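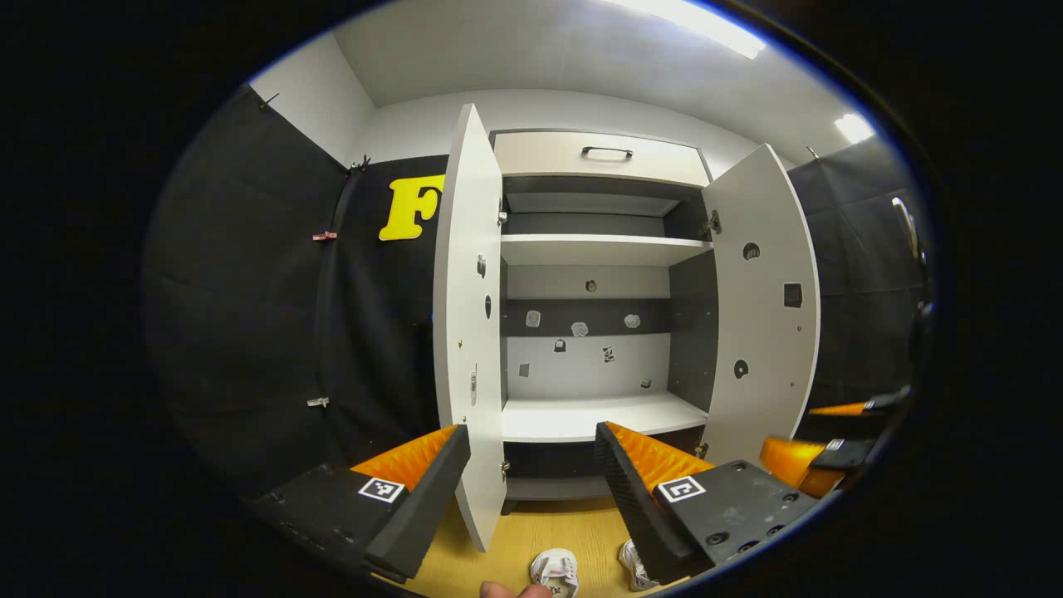
Re: Cabinet with the doors off the latch, what goes on which shelf?

List home | Threads | Authors | Older | Newer | Search

Posted Sunday evening, June
By Édgar Rivadeneyra
To: the Clustosham small-rooms list

Oh, I have been waiting for somebody to ask about cabinets! I know the rest of you have been deep in the great paint debate, and I'll get back to that (I'm still for the warm white), but Llanos sent this question on Friday night and it's been rattling around my head all weekend.

Llanos wrote:

> Hi everyone. I've got a white cabinet with two doors and one wide
> drawer across the top, black bar handle. Inside there's one shelf up
> high and one down near the bottom, and that's it. I want to get all
> the craft supplies plus the household paper stuff into it before my
> sister comes to stay. I keep putting things in and taking them out
> again. The middle bit is one big tall space and I don't know what to
> do with it. Also do I start with the drawer or with the shelves? And
> is it silly to care what the inside looks like when the doors are
> going to be shut anyway?
>
> I have a label maker and I'm not afraid to use it.
>
> Llanos

Llanos, it is not silly! I love the inside of a cabinet. Mine is the same sort of thing as the one at the top of this message, drawer over two doors, pale on the outside and dark gray on the inside of the sides, and I open it sometimes just to look at it. My wife has stopped commenting.

Okay, so. Start with the shelves. I know the drawer is tempting because it's right there at the top and it's quick to fill, but a drawer filled first gets filled with whatever is in your hand, and then all your scissors are living under a pile of takeout menus. Leave it empty until the very end. I'm serious, even if it hurts.

Swing both doors all the way open before you put a single thing in. All the way, both of them. I did my first go with one door half closed against a chair and ended up with a row of boxes I couldn't pull out without tipping them sideways. If your room is small (mine is very small) move the chair out to the hall for the afternoon and you'll be so much happier. While you have the doors open, look at the hinges and whatever is on the inner faces of the doors, the latch plate and so on. Anything that sticks out is going to want the same space as the front edge of your boxes. Slide an empty box in, shut the door, and see if it closes sweetly. If it doesn't, push everything back an inch and try again.

Now the top shelf. Between that shelf and the drawer you don't get a lot of height, at least I don't, so it's for flat things. Paper! Card stock, envelopes, the good wrapping paper folded in its sheets, sketch pads. I have two shallow trays up there side by side and they come out like drawers. Llanos, if you do only one thing from this whole message, do the trays. I used to dig through a stack of loose paper with my arm in up to the elbow and now I pull out a tray and put it on the table.

The big tall middle space is the best part and I think you're being unfair to it. Don't add a shelf yet! Everybody adds a shelf. What I'd do is stand up all the tall awkward things that don't fit anywhere else in the house: rolls of paper in a bucket, a paper towel pack on its end, the glue bottles in a caddy with a handle, that giant cutting mat you told us about. The light stuff can go on top of the sturdy stuff as long as you'd be happy to lift it off with one hand. If you need two hands to get to something, it's in the wrong place. (I broke that rule with the sewing machine and I regret it about once a week.)

The lower shelf sits close to the base, so heavy goes there. Paint, clay, the big box of printer paper, toilet rolls if you must, although those aren't heavy, they're just enormous. I keep mine in the bathroom and I'll argue with anybody on the list about it.

About dark insides, since you mentioned looks. A cabinet with dark gray side panels swallows anything black or navy. I lost a stapler in mine for most of a winter. Pale bins help so much! I bought a set from Skulmont, plain off-white with a lip on the front, and suddenly I could see where everything ended. Clear ones are fine too, but then you see the mess inside them, and if you're somebody who opens the doors for pleasure that matters.

Labels. Yes, use the label maker, I'm thrilled for you. Put them on the front of the bins and also on the shelf edge underneath, so that when a bin is out on the table everybody knows where it goes back. Keep the words short. My first round said things like "adhesives and tapes (not masking)" and my son read them out loud in a movie trailer voice for days. Now it says GLUE and TAPE, and people put the glue and the tape back.

Then, finally, the drawer! By now you'll know what you reached for all afternoon, and that's what goes in it. For me it was scissors, pencils, a ruler, the tape measure and 2 rolls of masking tape. A wide drawer with nothing dividing it turns into soup, so cut down a couple of cereal boxes for dividers and live with those for a while. I did eventually get the Plunum dividers with the little feet, and they're lovely, but the cereal boxes lasted almost 30 weeks and I only replaced them when one got juice on it.

A couple of leftovers. Leave one gap. I keep a hand's width free on the top shelf and it has saved me over and over when something new comes into the house. And if there's a hole in the back panel, try not to stack right up against it, you may be glad of it later for a lamp cord. I've got a little lamp clamped inside mine and it's the best thing I've done all year, I'm not even embarrassed.

Llanos, when does your sister get in? If it's after next weekend, you have time to do the shelves one day and the drawer the next, which I'd recommend, it's nicer when your back isn't sore. Send us your labels list, I want to read it!

And to whoever asked about drawer liners in the other thread: cork. I'll write more on that tomorrow after work.

Édgar

Contact the list owner | Copyright remains with each poster | Back to top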